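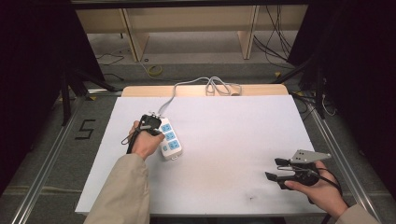
2 Mar 2022

So the spreadsheet is back open, and I've been shuffling numbers since breakfast. The plan for this spring was simple enough: a second pair of hand-held grippers, so two of us can record at once. Arkel quoted me 3534 for the pair. Koltwood came in at 3171, which sounds great until you notice they don't include cables or the mounting plates (and I always end up needing the mounting plates!).

I went back and forth on it for three days. The cheaper set would leave me a little for spare fingers, and those wear out faster than you'd think. But Arkel answers emails the same afternoon, and after my long wait on the last Koltwood order I've gotten pretty attached to that.

Then there's all the boring stuff I forgot to budget for last year - power strips, extension cords, hooks to hang things on, a second table with rails. I put down some 1427 for the lot and I bet it creeps up. Cords alone ate a silly amount last time, and we still never have one the right length.

Anyway, I'm leaning Arkel for the grippers and putting off the table until later in March. If any of you have bought rails from Werklow, let me know how the corners hold up. Their price list is confusing and I've read it twice.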